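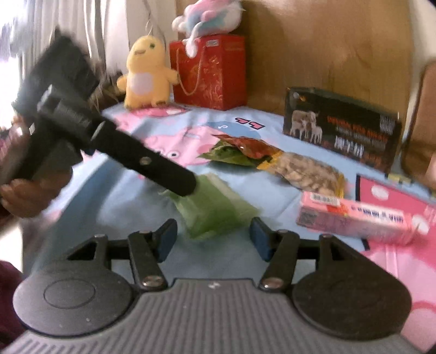
Ristside, February

Guoqing Dong had the snacks out on the bed before he took his coat off. The blue bedspread with the pink cartoons was his daughter's choice, and it had wrinkled again. He put a green packet down in the middle of it and looked at it for a while.

"That one's for Gilles," he said to the empty hallway.

Gilles Barbier had driven him to the hospital in the winter, 20 kilometres each way, and had never taken money for petrol. He would take food. Guoqing had learned that much about him.
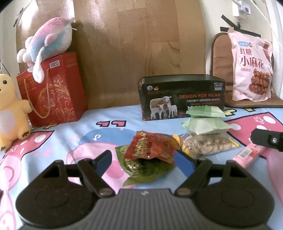
The nuts could go, and the red packet, and the one with the golden seeds or whatever they were. The box with the sheep on it was staying. His wife had liked the two lambs and he wasn't ready to give it to anyone – not even Gilles.

He thought about the red paper bag with the gold flowers. It was a good bag. It would hold most of it, if he moved the plush toy off the top.

He sat on the corner of the bed. Then he got up, moved the toy, and started with the nuts.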